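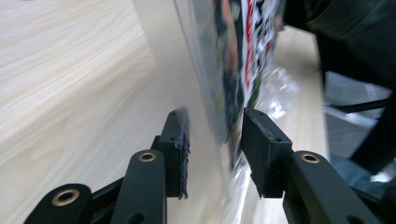

A tall, pale panel at the Merska workroom, Juvham

PRESS RELEASE
For immediate release: March 15, 2022

Juvham's bring-back scheme for wrappers and bags to carry on after a cracking first run

The Merska bring-back scheme, which lets people in Juvham hand in the thin plastic bags and film that the kerbside lorry won't take, is going to carry on past its trial and will open a second counter in Tresteck. We're thrilled!

The trial began in January with 14 shops and a lot of crossed fingers. By the time it closed, 270 households had signed up and 1,348 carrier-sized bundles had come over the counters, from bread bags and cereal liners to the crinkly film off multipacks (there was an awful lot of crinkly film). Everything was sorted by hand at the Merska workroom on Lukáč Street before going on to be baled.

Most of what comes through the door is the sort of thing that used to go straight in the kitchen bin. Pasta packets, salad bags, bubble wrap, the sleeves that magazines arrive in. People were asked to shake out the crumbs, give anything greasy a quick rinse and squash the lot into one bag, and by the third week the bundles were so well done that our Thursday-style long sorting sessions were over by lunchtime.

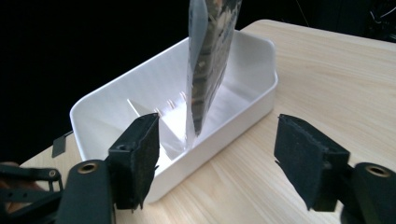 Mervyn Sugden told us that his household bin now goes out half full, and that he would like to see the counters open on a weekday evening as well, when people are on their way home from the station.

We've had that request from plenty of other people, so from the start of the new run the Juvham counter will stay open until 7pm on one evening a week. The shops taking part will put the hours up in their windows once they are settled.

The Tresteck counter will be inside the old ticket office next to the bus stands. It's a small space but it's dry, it has a level entrance and there is room outside to park a pushchair or lock up a bike. It will take exactly the same things as Juvham, with the same two sacks behind the counter: one for clear film and one for everything printed or coloured. Keeping the clear film apart makes a real difference, as the baling yard can find a home for it much more easily.

A few things still can't be taken, and we'd be grateful if readers would pass this on. Crisp packets and anything else with a shiny silver inside need to stay out, and so do the compostable bags that look just like ordinary ones. Check for the seedling mark before you pop them in. Stickers and paper labels are fine to leave on, so there's no need to stand at the sink picking at them.

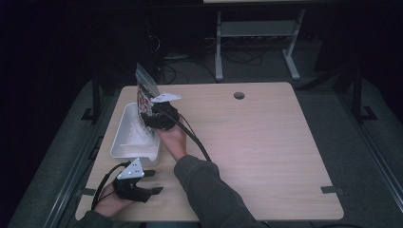 Could the list of yes and no items please be printed big enough to stick on a fridge? asked Lærke Bjarnason, in a note left at the bakery counter, adding that her children had become far stricter about the sorting than she was.

Yes, it could, and it has been! The new fridge sheet is A4, in large type, with the yes items on one side and the no items on the other. Free copies are at all the shops in the scheme and at the library, and schools can ask for a stack. A version in larger print still is on its way.

Signing up is free and open to anyone living in Juvham or Tresteck, and households already on the list don't need to do anything. New households can put their name down at any of the shops, where they'll be given a fridge sheet and a string tie for their first bundle. Flats with a shared bin store can sign up together, and the Merska team will happily come and talk it through with residents beforehand.

Shops in Tresteck that have a spare corner and would like to take bundles are very welcome to get in touch. All it takes is room for the sacks and somebody to ring when they're full.

ENDS

Notes to editors
The scheme takes household plastic film and bags only. Trade waste is not included.
Visits to the workroom can be arranged through the Merska press desk, Lukáč Street, Juvham.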